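Granmont Automation Services, equipment care thread. Today's posts cover how the garment handling cell at the Erport site is set up and maintained. (1/7)

The cell picks up sweatshirts and other knitwear with a two-finger gripper. Finger pads are replaced after 19 operating days. Both pads on a gripper are changed as a pair, including when only one shows wear. (2/7)

Before each shift, Vitória Garcia's team wipes the pads with a lint-free cloth and checks the pad screws. Fleece sheds fiber, and a coated pad will slip on a single layer. No solvent is used. (3/7)

Grip force is set at 68 percent of maximum for fleece. Operators may not raise it to make up for a worn pad. Requests for a change go to Armindo Carrilho. (4/7)

The wrist camera is checked at 6 a.m. After any camera adjustment, the cell completes 200 test grips before it returns to service. (5/7)

Gripper holding gray sweatshirt fabric: 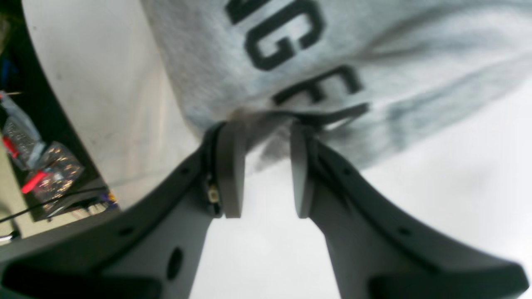
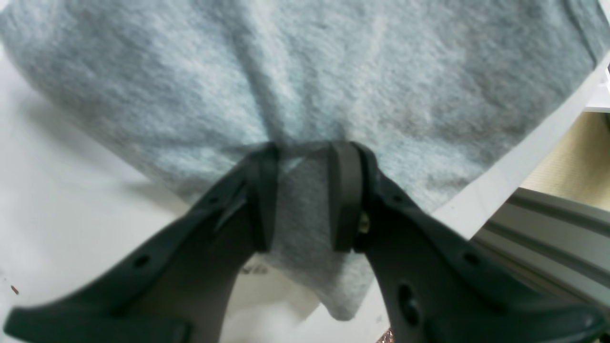
A failed grip is logged with the garment type and the pad change date. In July the log recorded more than 300 entries, most of them on pads past their replacement date. The schedule in post 2 was adopted as a result. (6/7)

Spare pads are kept in the Testa cabinet beside the cell. Staff who take the last pair are asked to notify Ecaterina Jitaru before the end of the shift. (7/7)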